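4. The Open-Day Demonstration

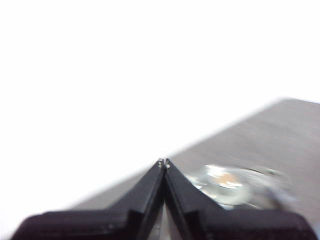
Figure 3. Wrist camera view during the open-day demonstration, with the fingertips near the far edge of the gray work surface and a shiny object to the right of them.

Hämäläinen
Research engineer, Willitz Laboratory, Drolville

4.1 Setting

The demonstration took place in August at the Willitz open day in Drolville. The arm stood in the ground-floor hall, where visitors could walk up to a rope and watch it work. We used the same controller and the same grasp planner as in the laboratory trials in Section 3. The speed limit was lowered for the day, and an operator stood at the stop button whenever the arm was powered.

The hall differed from the laboratory in two ways that mattered for the results. The first was the light. The laboratory has blinds and fixed lamps, and we had tuned the exposure of the wrist camera there. The hall has tall windows on one side, and the level changed through the day. The second was the choice of objects. In the laboratory we drew from the Carnulholm set, which is mostly matte. At the open day, visitors picked items from a tray and asked the operator to place them, and many people went for the shiny ones.

4.2 Procedure

A run began when the operator put one item on the work surface and pressed start. The arm moved to a viewing pose, estimated the position of the item, closed in, and tried to lift it. If the lift failed, the arm was allowed one more attempt before the operator cleared the surface. A run was scored as a success if the item was held above the surface for 5 seconds. The scoring was done by the operator at the time and checked later against the logs. Where the two disagreed, we kept the log.

We recorded 186 runs over the day. Visitors were told what the arm was going to try but were not told which items were hard for it. Questions from the public were answered between runs, so the gaps between runs vary a great deal and we do not report a throughput figure.

4.3 What the camera saw

Figure 3 is typical of the views that gave the planner trouble. The background past the edge of the surface is almost completely white, and no texture is left in it for the tracker to use. The boundary between the surface and the background is soft, with a thin pale halo. The object is blurred and smeared sideways, and part of it is behind the right finger. Its outline is hard to place even for a person looking at the still. The two small tips at the ends of the fingers are comparatively sharp.

The planner finds the object by fitting a closed contour to it. With a glossy item the highlights can be taken for the contour, and the estimate then jumps from one image to the next as the wrist moves. With a blown-out background, the edge detector also returns the table edge as a strong line, and in a number of runs this line was joined to the object. The arm then aimed for a point between the two.

We tried a shorter exposure during the lunch break. It brought back some detail in the bright area, but the fingers and the near part of the surface became too dark for the contact check, and we went back to the original setting for the afternoon.

4.4 Results

Of the 186 runs, 99 were scored as successes. This is well below the rate in Section 3, and the two figures should not be compared directly, as the items were chosen by visitors and the lighting was not controlled. Failures were more common with reflective items than with matte ones. The usual failure was a closure beside the item. Drops after a good grasp were rare.

The second attempt helped less than we had expected. The arm returned to the same viewing pose each time, and so it often got much the same view and made the same error. Moving the viewing pose a short way to the side before the second attempt would be a simple change, and we have since added it to the controller. It has not yet been tested in the hall.

The open day drew 800 visitors. Many asked why the arm paused above an item before moving in. The pause is the time the planner takes to settle on an estimate, and it was longer on shiny items. We had not logged it separately before the open day. It is now written out for every run and is used as an input to the confidence score described in Section 5.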